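Ticket: Lamp bases not sitting flat after fitting the feet
Status: open, waiting on supplier
Product: Mustis table lamp, grey metal base discs
Supplier: Tasidis

First message, Tuesday, 9.40 in the morning

Hello! I put together table lamps at our little unit in Kivirdale, and I've got a wobble I can't get rid of. We had 200 of the round grey base discs in from you, and a fair few of them rock once the black feet are on. Only slightly, but if you tap the lamp the shade nods at you, and customers do tap them.

What I've tried so far:
Swapped the feet for ones from the old bag. Same wobble.
Wiped the underside before sticking anything down. No change.
Moved to a different bench, in case ours was the wonky one (it isn't, I put the spirit level on it).

Update, same day, 11.15

Right, I've had a proper go at this. I laid one disc down on the white worktop and held a second one up on its edge next to it, turning it slowly to look for a bend. Gloves on, as the fingerprints are a pain to get off that grey finish.
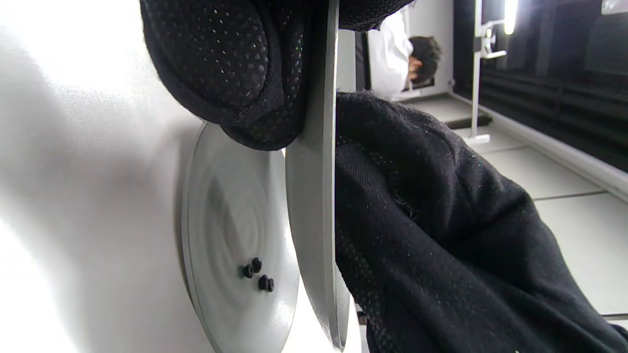
I couldn't find a bend by eye, so my money's on the feet. They squash down by different amounts, I think, and a tall lamp makes the most of it. The old ones from Krasniqi were a bit harder if you pinched them, and I never had this trouble.

Update, 2.30

Tried leaving three lamps standing with a heavy tin of paint on each base over lunch. Two settled nicely and one still rocks! So that's helped, but I'm not doing it for the lot, I haven't got the tins.

Could you tell me whether the feet changed between the last delivery and this one? And could you send a bag of the harder sort to try? I've got an order for 800 lamps coming up and I'd much rather sort it before I start peeling feet off. I'll keep the rocking one on the shelf by the door in case you want it posted back.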